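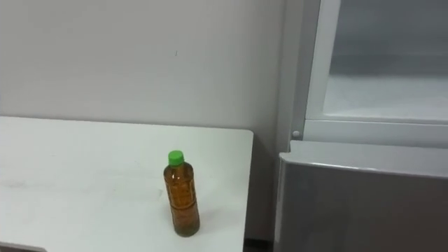
Bottle with the green cap, on the white table.

Judbridge Ditch and Plaque Walk: Spring Inspection Checklist, With My Comments

Walked May 26, 2023, by me (Syafiqah Majimbun), with Tirta Ismail along for the upper half. We started at the old company office and went up the ditch to the Hidayat headgate, then came back down by the road. If you only want the marks, read the first line of each item. If you want the grumbling, keep going!

OK = fine until fall. WATCH = look again after the next big rain. FIX = needs doing before we open the walk.

1. Office building, front steps
FIX
Second step from the bottom rocks when you put your weight on the left side. I've written this down before, and I think somebody shoved a shim under it last year, but the shim has gone wherever shims go. Please don't use mortar on it. The stone is original and we got a talking-to the last time.

2. Office building, iron shutters
OK
All of them swing and latch. The one on the north side squeals something awful (Tirta loves it, I do not). A little rust at the bottom hinge, same as last spring as far as I can tell.

3. Main plaque and its boulder
WATCH
Bolts are tight and the lettering is readable from the path. There's a hairline crack in the boulder running down from the lower right bolt. I put a pencil tick at the end of it so we can tell if it grows. Lichen is creeping over the date again. Soft brush and plain water only, please, no wire brushes.

4. Railing, office to first bend
OK
I leaned on every post like I meant it. Solid. The top rail has some splinters near the bench, so a bit of sandpaper would be a kindness to the school groups.

5. First bend, path edge
FIX
The outside edge has slumped where the runoff comes across, and what's left is a narrow shelf with a drop to the ditch bed. I strung orange tape across it. We need rock and a couple of strong backs, and I'd like the culvert cleared first or we'll be doing it all over again next May. 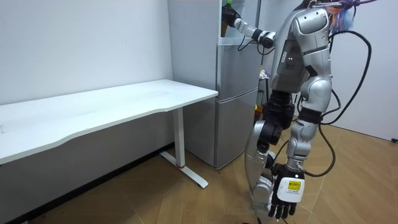

Bottle in hand at the fridge.

6. Trarnia flume, timber trestle
WATCH
This is the piece everybody comes to see, so I took my time. I poked the footings with an awl and they're sound except the third bent from the uphill end, where the awl went in farther than I liked. It isn't carrying people (the footbridge is separate), but it is holding up the only stretch of flume box we have left. I'd like someone who knows old timber to take a look. I know what I think, but I'm a retired bookkeeper with an awl.

7. Footbridge beside the flume
OK
Decking good, no popped nails, handrails firm on both sides. The load sign still says 4,000 pounds, and I can't find any paper that says where that number came from. Does anyone have the old folder?

8. Interpretive sign at the flume
FIX
Two things. The plastic cover has gone so cloudy you can't make out the map, and the text says the flume ran 309 feet, when the office sign says something else. I don't mind which one is right, I'd just like them to agree before a fourth grader points it out to me. Again.

9. Zurham tunnel mouth, gate and lock
OK
Gate is closed, lock works, key turned without a fight. No gaps at the bottom bigger than my fist. Bats are in there, judging by the droppings, so leave the bars exactly as they are.

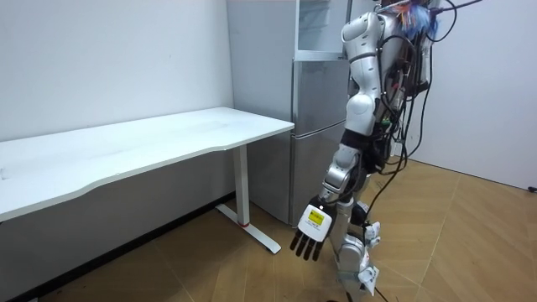
10. Slope above the tunnel mouth
WATCH
There's a dead pine leaning toward the path. Not over it yet, but leaning. Tirta says it's been that way for years and I say that's no comfort. I tied a strip of flagging on it so you can't miss it from below.

11. Hidayat headgate
FIX
The gate wheel is seized, which doesn't matter for water but matters plenty for fingers, as kids climb up and hang off it. The mesh guard has come loose along one side. It's held with wire for now. New clips would take nearly 30 minutes if you bring the right pliers, and I did not bring the right pliers.

12. First aid box at the headgate
FIX
Bandages fine. Eye wash expired. Something has nested in the bottom of the box, so wear gloves.

13. Road crossing on the way back
OK
Sight lines are good both ways now that the blackberries have been cut. Paint on the crossing is faded but the county knows.

Still to check: the lower spillway. We ran out of daylight, and my knee had opinions. Tirta has the awl and the spare key if anyone wants to go down there before I do.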